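Section 4: Putting the Dishes Away (Drying Rack Routine)
Udonside Home Arm Guide, August 2025

Okay, this is the section most of you skipped ahead to. Can the arm do the dishes yet? Sort of! It can't wash them (please don't let it near the sink), but mine will move mugs around a drying rack and shift the rack itself over a little, and on a good evening I only have to step in once or twice. I've been running the Makel controller with the Drelholm grip plugin, and everything below assumes you have both installed from Section 2.

Before you start

Clear a patch of table as wide as the arm's reach. Pick a light, stiff rack. Wire racks confuse the grip plugin something awful, so I gave up on mine and went to solid plastic.

4.1 Teaching the rack grip

1. Home the arm and open the fingers all the way.
2. In Makel, choose New Task, then Hold Edge.
3. Jog the fingers down over an upright panel of the rack, one pad on each side. Go slow for the last inch.
4. Set grip force to 9 and close. If the panel bows, back off a notch and try again.
5. Save the pose. I call mine "rack hold" and I have overwritten it by accident more times than I'd like to admit, so lock it too.

Note: Wipe the pads now and then. Mine pick up grime and then the plastic slides.

4.2 Moving the rack

1. Load your saved pose and press Run Once.
2. Set speed to 30 percent. You'll be tempted to go faster (I was!) but mugs roll.
3. Drag the rack sideways along the table. Don't lift it with dishes inside.
4. Open the fingers fully before you back the arm away.

Caution: Keep one hand near the stop button for your first 11 runs or so. Keep the other hand out of the rack.

4.3 Mugs

Mugs are the easy win, and they're still not that easy. Lay them on their sides with the openings all facing the arm, and leave a gap between them that a finger can fit into. Run Find Rims, check the outlines on screen, and delete any it made up. Shiny glaze throws it off, so try turning down the overhead light if you see doubles.

My last full session was 16 mugs over one long evening, and a person with a dish towel would have been on the couch before the arm got through the first few. But I set the same routine up last spring and it couldn't even find a handle, so I'm pretty happy with where we are.

4.4 If it goes wrong

Fingers stop short of the panel: redo 4.1 from step 3, the rack has probably been bumped.
Grip error 2: the pads aren't lined up across from each other. Re-home and check the finger bolts.
Arm drags the rack crooked: you're holding it too far toward one corner, so save a new pose closer to the middle of the panel.

Plates and silverware are in Section 5, and I'll warn you now that the silverware part is short. If you get forks working before I do, please post your settings on the Ásgeirsdóttir board, where I check in most nights.

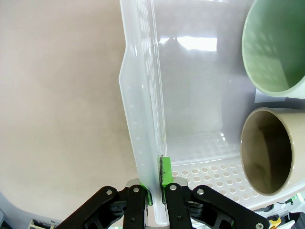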